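Home Forums > Shop and Home Automation > General
Thread: can any of these things do real chores yet? (pillows on couch)

tzeleke
Tue 23 January
Been going back and forth with my brother in law on this so figured I'd ask here. His position is housework is solved, give it a year. Mine is no way. I run a cleaning crew in Adthorpe, 12 people, mostly lobbies and waiting rooms, and the stuff that eats our time isn't the floors. Floors are easy, we've had a machine for floors forever. It's the dumb soft stuff. Pillows, throws, the magazine pile, someone's jacket.

So take the easiest one I can think of. Throw pillow goes back on the couch.
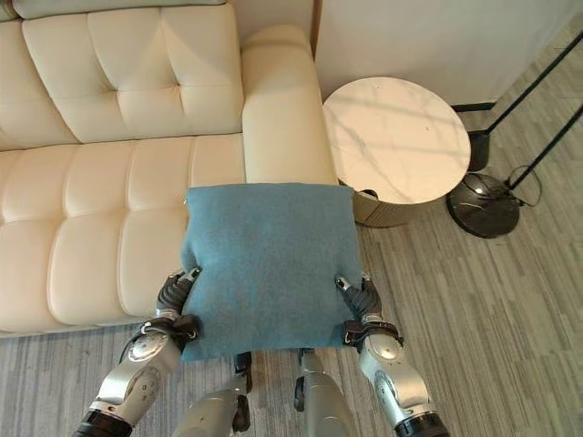

OK so two hands, one on each side, it's got a hold of it. Fine. I give it that. But now do the rest. Pillow has to go on the seat, right way up, against the back, and look like somebody cared. And slick leather, pillows slide on that stuff all day long, ask my crew.

What I want to know is has anyone here paid for one of these and had it do a job a client would sign off on. Not a demo.

farzad_r
No. Next question

mulu_h
Farzad thats not helpful lol

Depends what you call a chore. We have two arms at the shop loading trays, been good since last February. Same tray, same spot, same part. 500 a shift and I don't look at them. Move the rack over an inch and it's all over.

Pillow is harder than a tray. No edges, gives when you squeeze it, never the same shape twice. Everyone thinks its the easy one because a kid can do it.

tzeleke
Right that's my point exactly. My brother in law says "its just a pillow"

Getachew D
Disagree with both of you a little. Soft is forgiving. Grab it an inch off and who cares, it squishes. Try that with a wine glass. For me pillows are where you'd START. Bad grip on a pillow costs you nothing.

Floor pickup is the part I'd worry about. Thing lying flat on carpet, up against something, you have to get fingers under it or pinch the corners.
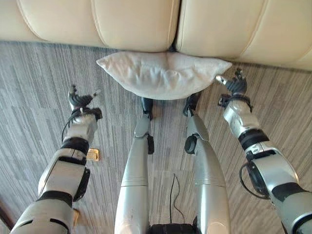 Photo: Wala / Home Tasks page

White one down on the carpet, right up against the couch, one hand a lot closer to its corner than the other. That's your real test. Coming straight down you get a fistful of fabric in the middle and it hangs like a wet sock. Go in from the sides you need room, and you've got a couch on one side and your own feet on the other. Look how near the feet are to it.

farzad_r
ok real answer then. I priced it for a small hotel, 60 rooms. Even if it worked every time, a person does a couch in what, no time at all, walking past on the way to something else. A machine has to drive over, look, think, reach, check. You're not paying for the pillow you're paying for all the standing around

mulu_h
Who cares if its slow? Run it at night. Our floor scrubber is slow as heck and it does the whole place while I'm asleep

farzad_r
scrubber can't pull a lamp over. Floor lamp by a couch with the cord looped out on the carpet, who's picking that up at 3am

mulu_h
Fair.

Getachew D
Cords are the real enemy, agreed. Same with people tbh, my mom is 76 and went down on one in her living room.

tolera_habte
Mulu's cousin here, he told me to post. I did installs for Winus for a while (folding tables, towels, that kind of thing). Towels were OK if you fed them in one at a time. Pile of towels, forget it. Somebody always ended up stood next to it seperating them and at that point just fold the towel.

My take, it'll do parts of a job before it does a job. Pick up off floor, put on couch, leave it crooked. Then your person comes thru and fluffs.

tzeleke
See I could maybe use that?? If everything was up off the carpet before my people got there the vaccuum goes straight through. Crooked is fine, we straighten anyway.

What would that cost me. Rent not buy

tolera_habte
Not a number I'd put on here, changes too much. Ask Ayele, they were doing short rentals. Get them to come to YOUR site with your couches. Don't go to theirs. And toss the pillows yourself, dont let them place em

farzad_r
and bring a black pillow on a black couch, then watch

Getachew D
lol ok that one's mean. But yeah do that

tzeleke
Calling them this week. Brother in law wants to come along, so. Will post what happens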